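4. Unused Leave and the Cost of Handover

Figure 1. Two gripper fingers in pale, creased coverings.

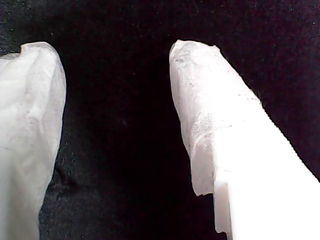
Willy Geerts objected to the first draft of this section on the grounds that unused leave is a poor measure of anything, that people carry days over for weddings, for house moves and for no reason they could name, and that a researcher who reads diligence into a leave balance will find it whether it is there or not. The objection is partly accepted. Leave balances are used below only alongside interview material, and no claim is made about an employee's attitude to work from the balance alone.

4.1 Setting and material

The material was collected at four firms, named here as Tritberg, Julla, Lindholm and Wirnier. All four grant paid leave at the same basic level and allow a limited number of days to be moved into the following year. They differ in what happens to the days that cannot be moved. At Tritberg and Lindholm these lapse. At Julla they are paid out at the ordinary rate. Wirnier changed its rule in June of the study year, from lapse to payout, and its records are therefore treated as two series.

The leave records cover some 400 employees. Of these, 118 agreed to be interviewed. Interviews followed a fixed guide, with open questions at the end, and were held during working hours with the agreement of the line manager. Employees in their first year were left out, as their entitlement builds up month by month and the balance at year end has a different meaning. Employees on long-term sick leave were left out for the same reason.

Team leaders were interviewed with a separate guide. Their answers are reported only where they concern the arrangement of cover, and they are not pooled with the answers of other staff. Several team leaders asked to speak about their own leave as well. These parts of the interviews were transcribed but are not used here.

4.2 Handover as work

The usual account of unused leave treats it as a choice between time off and something else: income, standing with the manager, or a sense of having done one's share. Interviewees did give reasons of this kind. More of the talk, however, was about the days on either side of the leave. Before going away, an employee had to finish what could be finished, write down the state of what could not, and find a colleague willing to take calls. On return there was a backlog, together with a smaller set of tasks that had been handled in a way the employee would have preferred to handle differently.

We call the sum of this effort the handover cost. It has three features that matter for the analysis. First, it is only weakly related to the length of the absence. A two-day absence and a two-week absence call for much the same notes. Second, it falls mostly on the person leaving. Third, it is not recorded anywhere. None of the four firms has a time code for writing handover notes, and at Lindholm, where all hours are booked to a client or to overhead, interviewees booked them to whichever client they had last been working for.

The weak link to length has a direct consequence. If the cost is nearly fixed, short absences are expensive per day of rest, and an employee with high handover costs will prefer one long absence to several short ones. This is what the records at Julla show. Employees in client-facing posts took their leave in fewer and longer blocks than employees in shared-task posts, and they had more days left at year end. The remaining days tended to be odd ones, too few to make up another block. Interviewees in these posts spoke of them as days that were "not worth the trouble."

Sorcha Nic Giolla has suggested a different reading of the same pattern, in which client-facing employees prefer long blocks for private reasons, such as travel, and the leftover days are a side effect. The present data cannot rule this out. It is worth noting, however, that employees who moved from a shared-task post to a client-facing post during the study changed the way they took leave, and that no employee who moved in this way gave a change in travel plans as the reason. The number of such employees is small.

4.3 Who covers

At Tritberg, cover is arranged by the team leader and posted in a shared calendar. At the other three firms it is arranged between colleagues. The second practice was described as more flexible and was preferred by most of those who worked under it. It also produced a visible imbalance. The same people were asked again and again, and they were for the most part the people with the largest leave balances.

Two explanations were offered in the interviews. The first is that an employee who is seldom away is more often available to be asked. The second is that an employee who covers often comes to hold parts of several colleagues' work, which raises that employee's own handover cost, which in turn makes leave harder to take. The two explanations support each other. One interviewee at Wirnier reported having to brief 11 people before a week's absence, among them a colleague whose own work she was covering at the time.

We describe this as an accumulation effect. It does not require that the employee be unusually conscientious, or that anyone intend the outcome. It requires only that requests for cover go to those who are present and that some of the work taken on in this way is never handed back. On the latter point the interviews are clear. Tasks that had been passed on for a short absence often stayed where they were, above all when the covering employee had done them well.

Team leaders were in general unaware of the accumulation. Asked to name the member of the team who would be most difficult to replace for a week, they named the most senior member. Asked the same question, team members named the person who covered.

4.4 Effect of the payout rule

If unused leave were mainly a matter of income, the change from lapse to payout at Wirnier should have raised year-end balances. The rise was slight and was confined to shared-task posts, where balances had been low to begin with. In client-facing posts there was no clear change. This fits the view that employees with high handover costs were already leaving days unused and had little room to leave more.

The payout rule did alter the way in which unused leave was talked about. Before June, interviewees at Wirnier spoke of days that were lost. Afterward, the same days were spoken of as sold, and in some cases as planned. Rónán Mac an tSaoi, commenting on the transcripts, noted that the word "sold" appears even in interviews with employees who could not say what they had been paid for the days. We take this as a warning against reading stated reasons as causes. An employee who has been paid for unused days has a reason to give that was not available earlier, whatever led to the days being unused.

No comparison of the level of balances between Julla and Tritberg is attempted. The two firms differ in size, in the age of the workforce and in the share of client-facing posts, and with four firms these differences cannot be separated from the effect of the rule.

4.5 Limits of the material

Interviews were voluntary, and those who agreed had somewhat lower balances than those who did not. A plausible reason is that employees with heavy workloads declined the interview for lack of time. If so, the handover cost is understated here.

The classification of posts as client-facing or shared-task was made from job titles and checked against the interviews. It was revised in six cases, all at Lindholm, where the title of coordinator is used for two quite different kinds of post. The coding was carried out by Prapai Ratanaporn and repeated by Jarlath Ó Dálaigh without sight of the first result. Disagreements were settled by rereading the transcript, and where this did not settle them the post was left unclassified and dropped from the comparison in 4.2.

Leave records at Tritberg were exported on Dec 11, 2022, before the close of the leave year, and were later updated by hand for absences taken in the final weeks. The records from the other firms were exported after the close of the year. Half days are entered as full days at Lindholm when the employee works part time, and this has been corrected where the contract hours were known. Absences for training are counted as work at all four firms and are left out of the leave totals.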